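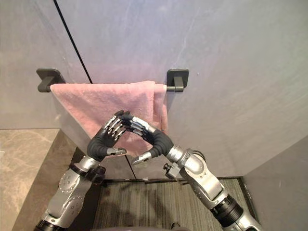
Skondora Heated Towel Bar and Rail Controller
Section 4: Installation and First Set-up

Last updated: 21/01/2024

4.1 Scope of this section

This section covers mounting the Skondora controller, connecting it to a compatible heated bar, and programming the first timer schedule. It applies to controllers with firmware 30 and later. For older firmware, complete the update in Section 7 before you start step 4.6.

The controller switches and times the heating element. It does not supply heat itself and must not be used with bars that have no built-in element. Compatible bars are the Grotby single bar and the Kostitby ladder rail. Other bars have not been tested.

CAUTION: Wiring must be done by a licensed electrician and must meet the local electrical code. Turn off the circuit at the breaker panel and confirm with a tester that the supply is dead before removing any cover.

4.2 Parts supplied

Controller body
Back plate
Two wall screws and two anchors, for drywall or masonry
Terminal cover with captive screw
Blanking plug for the unused cable entry
Drilling template (printed on the inside of the carton lid)

Not supplied: supply cable, cable clamps, silicone sealant, and the wall anchors for the bar. Bar anchors depend on the wall and are listed in the guide for the bar.

4.3 Choosing a location

1. Place the controller outside the bathroom or in a part of the bathroom where the code allows a device with a splash rating only.

2. Keep the controller at least 30 inches from the bar, measured along the wall. Warm air from the bar will otherwise raise the reading at the room sensor and the schedule will end early.

3. Do not mount the controller above a radiator, behind a door, or on a wall that gets direct sun.

4. Check the wall for pipes and cables with a detector. Check the full height of the cable run as well as the drilling points.

NOTE: On tiled or paneled walls, do not drill through a joint. Move the back plate sideways until both holes are clear of it. The same applies to bar brackets. If the bracket spacing is fixed and one hole still lands on a joint, move the whole bar.

4.4 Mounting the back plate

1. Hold the drilling template against the wall and level it.

2. Mark both holes and the cable entry.

3. Drill the holes. For glazed tile, start with a tile bit and no hammer action. Switch to a masonry bit once the glaze is through.

4. Insert the anchors until they are flush.

5. Feed the supply cable and the bar cable through the entry in the back plate. Leave enough slack to reach the terminals without tension.

6. Fasten the back plate with the two wall screws. Tighten by hand. A power driver can crack the plate at the screw slots, and cracked plates are not covered by the warranty.

7. Run a bead of sealant along the top and both sides. Leave the bottom edge open for drainage.

4.5 Wiring

CAUTION: The maximum load is 2000 W. Where several bars are connected to one controller, add the rated load of each bar. Do not go over the maximum even if the bars are never scheduled together.

1. Confirm again that the supply is dead.

2. Connect the supply conductors to the terminals marked L IN and N IN. On a 240 V two-pole circuit, use the separate diagram in Appendix B.

3. Connect the bar conductors to L OUT and N OUT.

4. Connect both ground conductors to the common ground terminal. The ground must be continuous from the panel to the bar.

5. Pull each conductor lightly. Redo any that move.

6. Fit the blanking plug to the unused entry.

7. Close the terminal cover and tighten the captive screw.

8. Hang the controller body on the upper hooks of the back plate and press the lower edge until it clicks.

9. Restore power at the panel.

The display shows a row of dashes during the self-test. When the test ends, the display shows the room temperature. If it shows E1 or E2, turn off the power and go to 4.9.

NOTE: A ground-fault device may trip the first time a new bar is powered, usually due to moisture taken up by the element in storage. Reset it once. If it trips again, disconnect the bar and have the element tested.

4.6 Setting the clock

1. Hold MENU until the hour digits flash.

2. Use the plus and minus keys to set the hour. Press MENU.

3. Set the minutes. Press MENU.

4. Set the day number, where 1 is the first day of your week. Press MENU to save.

The clock is held in memory during a power cut. After a long cut the digits flash and the clock must be set again. Schedules are kept in either case.

4.7 Pairing with a Laitinen room sensor (optional)

The controller has its own sensor. A Laitinen room sensor gives a better reading in long rooms and in rooms with an outside door.

1. Fit the battery in the room sensor and leave the sensor cover off.

2. On the controller, hold MENU and plus together until PA appears.

3. Enter the pairing code 1153 and press MENU.

4. Press the small button inside the room sensor once.

5. Wait for the display to change from PA to the temperature.

6. Close the sensor cover and mount the sensor at chest height.

If PA is still shown after two minutes, bring the sensor closer and repeat from step 2. The code is the same for all units and cannot be changed. Pairing is only possible when the sensor cover is off.

4.8 Programming a schedule

Each day has up to four heating periods. A period has a start time, an end time, and a level from 1 to 5.

1. Press PROG. The display shows day 1, period 1.

2. Set the start time and press PROG.

3. Set the end time and press PROG.

4. Set the level and press PROG. The display moves to the next period.

5. To leave a period unused, set the start and end to the same time.

6. To copy the day to the next one, hold PROG until CO appears, then press plus.

7. Press MENU to leave programming.

Suggested levels for a single bar:

Drying a hand towel: level 2
Drying a bath towel, single thickness: level 3
Drying a bath towel, folded: level 4
Background heat only: level 1

Level 5 is meant for ladder rails. On a single bar it shortens the drying time very little and uses more power. A folded towel dries slowly on the inner faces at any level. Spread it to a single thickness where the length of the bar allows.

CAUTION: Hang only fabrics washed in water. Do not hang items that have been cleaned with solvents. Do not cover the bar with plastic, rubber-backed mats, or anything labeled as not suitable for tumble drying.

To start heating outside the schedule, press plus once. BOOST runs for 30 minutes at the level of the last period and then stops. Press minus to end it early.

4.9 Error codes

E1: Internal sensor open. Turn the power off for one minute and back on. If the code returns, replace the controller body.

E2: No load found on the output. Check L OUT and N OUT, then the bar connection.

E3: Load too high. Remove one bar from the circuit. The code clears at the next power-up.

E4: Room sensor lost. Replace the battery. If the code stays on, pair the sensor again as in 4.7.

199: Not an error. The number is shown for a few seconds after a factory reset and confirms that all schedules have been erased.

4.10 Care

Wipe the controller with a dry or slightly damp cloth. Do not spray cleaner on it. Clean the bar only when it is off and cool. Acid cleaners will dull plated brackets and should be kept off the metal.

Check the bracket screws one month after installation and once a year after that. If a bracket turns on its plate, switch off at the panel before tightening. Check the sealant at the same time and replace any part that has pulled away from the wall.

Continue with Section 5, Vacation Mode and Key Lock.

This site uses cookies to remember your language and product selection. By continuing to browse you accept our use of cookies. Accept / Manage settings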